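Reporting Methods II
Unit 7: Covering an arrest from the first call to the court file
Instructor: Sarahí Montes
Notes revised Aug 4, 2025

Read these before the workshop. The practice packet (the Cemarside warehouse file) is used in the second half of the unit, so bring it with you.

1. Where the first information comes from

Most arrest stories start with one of these: a scanner call, a tip from a resident, a press release, or a line in the jail roster. They are not equal. A scanner call tells you what a dispatcher was told. It does not tell you what happened. Do not publish scanner traffic as fact. Use it to decide where to go and whom to call.

A press release is an official account, and you can attribute it to the agency. It is still one side. Releases are often written within hours, by someone who was not there, and details change. Save a copy with the time you received it. If the agency later edits the release on its website, you want the first version.

The jail roster gives a name, a booking time and the booking charges. Booking charges are what the arresting officer wrote down. The prosecutor may file something else, or file nothing. In the Cemarside packet the man was booked on burglary and charged with criminal trespass. Two outlets in the exercise ran "burglar" in the headline and had to correct it.

2. Words that mean specific things

Detained: held for a time, not necessarily arrested.
Arrested: taken into custody.
Booked: processed at the jail.
Charged: a prosecutor has filed a complaint or information, or a grand jury has returned an indictment.
Arraigned: appeared in court to hear the charges and, in most cases, enter a plea.

Write the one you can prove. "Arrested for burglary" reads to most people as though he did it. "Arrested on suspicion of burglary" is standard in some newsrooms and banned in others. Ours prefers "arrested in connection with" until charges are filed, then "charged with."

"Alleged" is not a shield. Putting it in front of a noun does not protect you if the rest of the sentence states guilt. Attribution does more work. Compare:

The alleged thief broke a side door and took tools.

Police say the man broke a side door and took tools.

The second sentence tells the reader who is making the claim.

3. Names

Before you name anyone, confirm the full name, middle initial, age and city from a document. People share names. The student paper at Drultuswood once ran the yearbook photo of the wrong man because his first and last names matched the roster. The correction ran the next morning and the story was still being shared a week later.

We do not name juveniles charged in juvenile court. We do not name victims of sexual assault without their consent. For minor offenses, ask whether the paper intends to follow the case to the end. If it does not, think hard about naming the person at all. Beca Powell's guest lecture in July covered requests to remove old arrest stories, and her notes are in the course folder.

4. Mental health and motive

Do not diagnose. If a relative says the person has a condition, that is a claim by a relative, and you need to decide whether it belongs in the story. Words such as "crazed," "deranged" and "manic" are out unless they are inside a quotation you have a good reason to use. Describe what a witness saw and heard.

Motive is usually unknown on the first day. Say so in a plain sentence and move on.

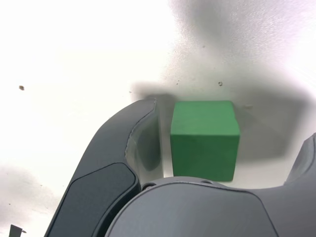 Fig. 7.1. Green cube between the parts of a dark gray gripper.

5. Reading the complaint

The complaint or affidavit is the most useful document in a criminal case and the one students skip. It is usually a few pages. Read it all, including attachments. Look for:

- the exact statute and the level of the offense
- the date of the alleged act, which may differ from the date of arrest
- who is making the statement, and whether that person saw the events or is repeating someone else
- property values, which often set the level of the charge

In the Cemarside file, the officer's narrative puts the missing goods at $2,911. The inventory attached to the complaint adds up to $2,151. Many students use the first figure because it comes first. Neither is safe to print alone. Call the prosecutor's office and ask which figure the charge rests on. If you cannot get an answer by deadline, give both and say where each one comes from.

In most states a fair and accurate report of a court document is privileged, meaning you can report what it says even if a statement in it later proves false. The privilege depends on the report being fair and accurate. It does not cover things you add, and it may not cover a remark made to you in the parking lot by an officer. Check the rule in your own state.

6. Anonymous sources

An unnamed source needs an editor's approval in this course, as it would in most newsrooms. Your editor must know who the person is. Tell the reader as much as you can about how the source knows: "an employee who was in the building at the time" is better than "a source."

Two unnamed people who both heard it from the same sergeant count as one source.

7. Calling the other side

Try to reach the person arrested, or a lawyer. Check the docket for the attorney's name and call the office, not only the cell phone. If nobody calls back, write what you did: "A message left with his attorney was not returned by 6 p.m." Do not write "refused to comment" unless someone refused.

8. Following the case

Put the next court date in your calendar before you file the first story. When charges are reduced, dropped or dismissed, report it with similar prominence and update the original online. The Brerkanness assignment from last term is a good model. It has a short update at the top of the old story, dated, and a link to the new one.

Assignment

Using the Cemarside packet, write a first-day story of no more than three hundred words. Then write the update that follows the filing of charges. Attach a source list showing where each fact came from. Stories with no source list will be returned ungraded.

Discussion for the workshop: the packet includes a statement the man is said to have shouted when officers arrived. The release and the affidavit give it in different words. Decide which version you would use, if either, and be ready to defend it to the desk.

Related course materials
Unit 6: Public records requests
Unit 8: In the courtroom
Guest lecture notes: Beca Powell on takedown requests
Case file: The Brerkanness updates
Reading: Cortés, "Attribution on Deadline," chapters 2 and 3
Corrections policy and sample wording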